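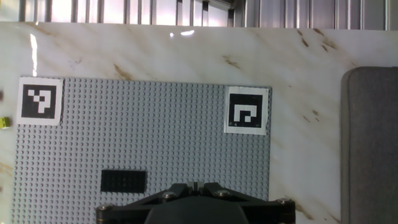 **Noémi Vörös**, February 12, 2019

I build flat layouts on large gray baseplates and the plates no longer lie flat on my table. The newest one rocks when I press a brick near a corner, and bricks in the middle pop loose when I press at the edge. The tabletop is white with a marble pattern and brown veins, smooth and hard. On it I have the light gray plate with the two printed marker squares at the top corners, which I use to line up overhead drawings, and a single black brick I have been using as a test piece. The brick grips well in some spots and poorly in others. I have 18 plates and more than half of them do this. They were stored upright in a Venholm shelf unit for one winter, next to a radiator.

Two things I would like to know. Can a bowed baseplate be flattened without damaging the studs? And should I glue it down to something?

---

**Kartini Rondonuwu**

Yes to flattening, within limits. First find out which way it is bowed. Lay a steel ruler across the studs corner to corner, then turn the plate over and do the same on the back. If the center is high, set the plate studs up. If the corners are high, set it studs down on a towel.

Warm it gently. I use tap water at hand-bath temperature in a tray, ten minutes, then dry it, put it on a flat surface, cover it with a board and load the board evenly. I leave mine for 7 days. Do not use an oven or a hair dryer. The sheet is thin and will go wavy between the studs, and that does not come out.

Take the printed squares off before it goes in water. If they are paper they will be ruined.

I would not glue. Baseplates have no tubes underneath, so they clip to nothing, but a sheet of thin rubber shelf liner stops the sliding and takes up a small bow. For a permanent layout, screw a wooden strip along each side so that it just overlaps the rim.

Store them flat from now on, away from the radiator.

---

**grulla_3168**

had the same with mine, turned it upside down under some encyclopedias and forgot it till spring. fine now. table might be the problem too, check that with a level

---

**Noémi Vörös**

Level checked, table is fine. Centers are high on all the bad ones. First plate is under the board now.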